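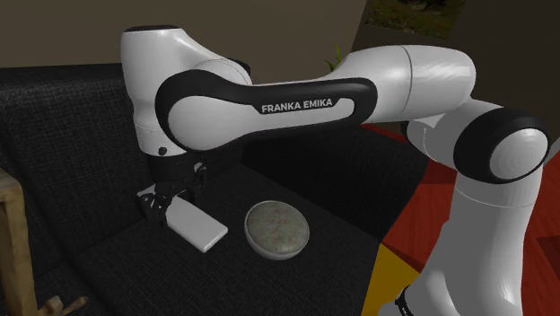

Ticket: Invoices from Plana print with the last line missing
Opened by: Mervin Cloutier
Assigned to: Hertta Toivonen
Status: Open (reopened twice)

Mervin Cloutier, first report
Since the April update, any Plana invoice that runs past one page loses its final line item when I print it. The total at the bottom is right, so the customer gets a bill that doesn't add up. I noticed when Koditz rang to ask what the extra 99 dollars was for. On screen it looks fine. The release notes said the update "improves page handling." I would like to know whose pages.

Hertta Toivonen, reply
Sorry for the trouble, Mervin. Please clear the print cache, restart Plana and print again. Could you also tell me which printer this is and what scale it's set to?

Mervin Cloutier
Cleared, restarted, printed. Same thing. I've been told to clear a cache on every ticket I have ever opened and have yet to meet one that was at fault. The printer is the one by the stairs in the Gilness office, scale 100. I also saved the invoice as a PDF and the line is missing there too, so I don't think the printer comes into it.

Hertta Toivonen
The PDF is useful, thank you. Plana builds the PDF first and sends that to the printer, so you're right to rule the printer out. We think this is the footer overlapping the table. Go to Settings, then Documents, then Layout, and lower the footer height by one step. I'm closing this for now, but a reply will reopen it.

Mervin Cloutier
Reopening. I lowered the footer and the Koditz invoice came out whole. Then I did the Jacobs one and it dropped a line again -- a different line this time, second from the bottom. So either there are two bugs or the footer only moved the first one somewhere else. My money is on the second.

What I tried on the Jacobs invoice:
Footer back to the original height: last line missing.
Footer one step lower: second from last missing.
Footer off: all lines present, but no payment terms, so I can't send it.
Short descriptions on every item: all lines present, footer on.

That last one looks like the real clue to me. The Jacobs items have long descriptions that wrap onto a second row.

Hertta Toivonen
Agreed, and I can reproduce it here with wrapped descriptions. It looks like the page break is worked out before the text wraps. I've passed it to the developers with your list. Until there's a fix, please keep descriptions on one row and put any detail in the notes field. Closing as a known issue.

Mervin Cloutier
Reopening again, 15th June. A known issue with no fix is still an issue. The notes field stops at 200 characters, and Jacobs want their order references on the item itself. I have gone back to checking every long invoice by hand against the screen before it goes out.

Hertta Toivonen
Understood. I've left the ticket open and linked it to the development task. A fix is planned for the next release, and I'll send you the test build first if you want it.

Mervin Cloutier
Send it. I'll run the Jacobs invoice through it before I believe anything in the notes.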